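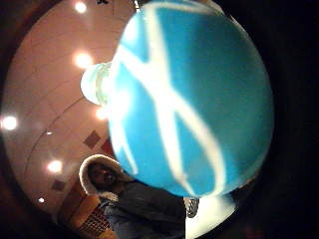
Leandro Aravena wanted a gripper that could pick up a ball without squashing it, and he wanted to build it on a bench at the Gistau workshop. Four months later he has one, and what fun it is! The fingers are printed, the wrist came out of a dead desk fan, and the wide camera sits so close to the grip that a blue ball with white streaks fills most of its view.

He has logged 127 grabs so far, moving the tool by hand. Next comes the arm itself, which he hopes to have bolted down by April (the motor mounts still need reprinting).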